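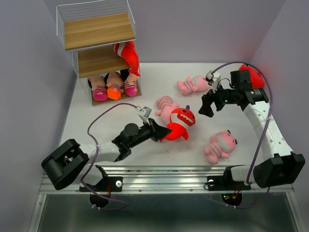
Storage notes on plush toys, shelf edition. Thread.

1/ Measure the gap between shelves before anything else. Limp dolls need less height than you think if they go in lying down. Sitting up, they fold at the waist and slide out.

2/ Dolls go on the base, side by side, feet to the front. Legs are easier to tell apart than hair when the heads are back under the shelf above. Striped legs are easier still.

3/ The red one with the white stripe hanging over the middle shelf is the usual failure. Too much body past the edge and the weight is in the wrong place. Push it back until the seat is fully on the wood.

4/ Clear acrylic sides are worth the extra cost. You can check the back of a compartment without unloading the front. They do show dust. Dry microfiber only, no glass cleaner.

5/ A railing around the top is good for small items. For anything long and floppy it does very little - the limbs go over and the rest follows.

6/ Sort by shape, then color. With a pink and red collection, color alone gets you two piles and no information. The pink striped animals stack on their sides. The red monster with the zigzag teeth does not stack, on account of the horn and the arms. It gets a corner.

7/ I priced a Clemo bin in May. 57 dollars, opaque, lid included. Fine for the attic. For toys in use it means tipping everything out to find one.

8/ Washing: cold, inside a mesh bag, air dry flat. Reds separate from pinks for the first two washes. Stripes are where the bleed shows.

9/ Allow 20 minutes for a full reset the first time. After that it goes faster, provided the dolls go in before the animals.

10/ Hanging nets next. I have a Trumska one to measure.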